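Siham Shboul
Bench notes, thread

Second week with two sets of fingers on the two-arm bench: the Kakholm ones that shipped with the arms, and the Brekumier ones everybody keeps telling me to buy. I have opinions and they're mostly grumpy.

Rule for this thread: no sales videos, no "up to" numbers. Small, thin, shiny stuff held between two arms, because that's where every gripper I've paid for has let me down.

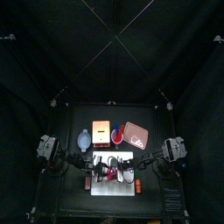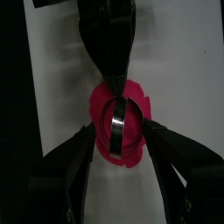
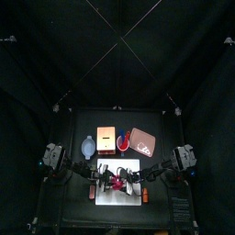 Both arms in close, from overhead and from a wrist. Last one is from a lower angle, with the steel cup:

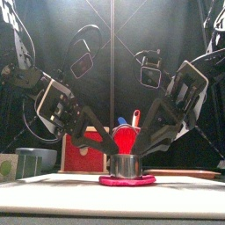 Question I get every time I post about this: do you need a camera on each wrist if you already have a good one overhead?

Depends on the size of the part. For bowls and boxes, an overhead camera is enough and the wrist ones mostly give you more cables to snag. For anything thinner than a pencil I want both wrists, since the fingers hide the part from above just when you need to see it.

OK, fingers. Kakholm's spec sheet says the pads are good for 2,000 cycles. Cycles of what? Closing on air? On a steel edge? I wrote and asked. The reply was a link to the same spec sheet.

My own count is 3,603 closes on one Kakholm pair. The left tip has a groove I can catch a fingernail in. Still grips foam blocks fine. Thin metal slides out sideways if you come in even slightly off.

Brekumier pair: softer tip, nicer on thin metal, and I'll give them that. But they flex. Push down while closing and the tips drift apart, and now your careful calibration is a rumor.

Price matters here too. The Brekumier set costs 68 percent more than the Kakholm set, and the screws aren't included. I'm still annoyed about the screws.

Swapped the controller on Friday, from the Kemonis box to the Daher one, same fingers on both. Misses dropped by almost half. So how much of what I've been blaming on grippers was timing between the arms? A lot, I suspect, and I'd like to see the people posting gripper rankings say which controller they ran.

Before anyone asks, I don't have enough runs on the Daher to call it better. It also froze on me 2 times in one afternoon and needed a full restart, and their support page calls that "expected during setup." I was four days past setup.

Where I am for now: Kakholm fingers, Daher controller, Brekumier set back in its box until I can stiffen the tips. If you've printed a brace for those, send me the file. Please don't send me the brochure, I have it.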